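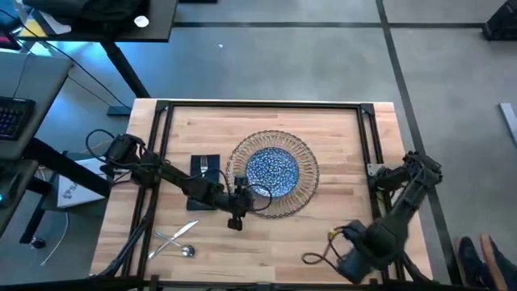 *Fig. 1: Blue plate on the woven placemat, knife and spoon crossed on the wood.*

Our question was whether an arm can lay a table yet. Fiorella Cattaneo wrote the task list and Leszek Tokarz kept the log. We allowed 440 seconds per setting. 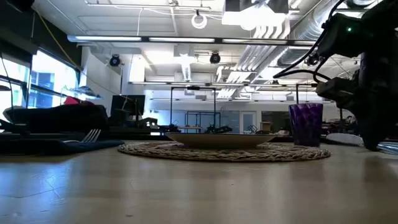
Cutlery was the hard part. Forks on the napkin are thin and shiny, and the gripper needs a good angle to get under them. Bowls gave less trouble. For now we would still lay the table at Hadville by hand. Glasses are left for July.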